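Application fee (recruitment)

By the Plivine Reference editors
Friday, May 16, 2025

An application fee, in recruitment, is a sum that a candidate pays to an employer or examining body when applying for an advertised post. It is most common in public hiring, where one notice can draw a very large number of forms, and is charged much less often by private employers. In many places private employers and agencies are barred by law from charging job seekers at all.

Purpose

The fee is usually meant to cover the cost of handling forms, renting examination halls, printing papers and marking them. It also tends to reduce the number of people who apply and then do not sit the test. How far it does so is disputed. Critics say that the applicants put off by a fee are often those with the least money, and that the cost of hiring should fall on the employer.

Amount and categories

The amount is stated in the recruitment notice, normally in a short table near the age limits and qualifications. A notice may set one flat fee or several, according to the grade of the post or the category of the applicant. In a typical two-rate notice the general fee is 500 in local currency and a lower fee, or none, applies to reserved groups, applicants with disabilities and former members of the armed forces. An applicant who claims the lower rate has to attach proof, and a form sent with the wrong amount can be rejected without further notice.

Where one notice covers several posts, the rules differ. Some bodies accept a single fee for all of them. Others ask for a separate form and a separate fee for each post code, even when the tests are held on the same day.

Methods of payment

Older notices asked for a demand draft, postal order or bank receipt, pinned to the paper form, with the applicant's name and the post written on the back. Online payment by card or bank transfer has replaced these in most places, though offline notices still ask for a draft. Bank charges are generally paid by the applicant - they are not counted toward the fee.

The closing date for payment is not always the closing date for the form. Some notices allow 21 days for the form and 18 for the fee, and others leave payment open for a short time after the form closes. A form with no payment recorded against it is treated as incomplete.

Refunds

Most notices state that the fee is not refundable and cannot be held over for a later examination. Exceptions are made when a notice is withdrawn, when the same fee was taken twice, or when a post is removed after applications have opened. A few bodies return part of the fee to candidates who attend the written test. Refunds go to the account used for payment and can take several months.

Misuse

False notices that ask for a fee are a common form of job fraud. They often copy the layout of a real notice and give a personal bank account for payment. Applicants are generally advised to check the notice number against the employer's own site before paying.

See also: Admit card; Age relaxation; Recruitment notice; Reserved post
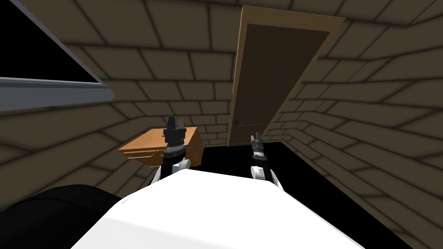 Robot body and upright gripper arm, computer rendering.

Contact the editors | © 2025 Plivine Reference | Entry 2759 | Back to top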